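Moved the last of the boxes from Fornton to Murkham today. Few notes on the bus, as people keep asking.

The 40 is still the one to get. The 72 goes round by the hospital and adds 12 minutes, more if the school's out.
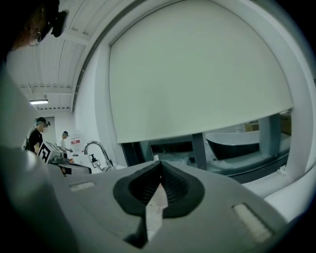
Day ticket is cheaper than two singles if you're coming back the same day. The driver won't mention it so ask when you get on.

Last one home leaves the Fornton end at ten. Miss that and it's a taxi. I paid £60 in April and won't be doing that again.

Stop outside the old Drila shop is closed for the gas works. Use the one by the library.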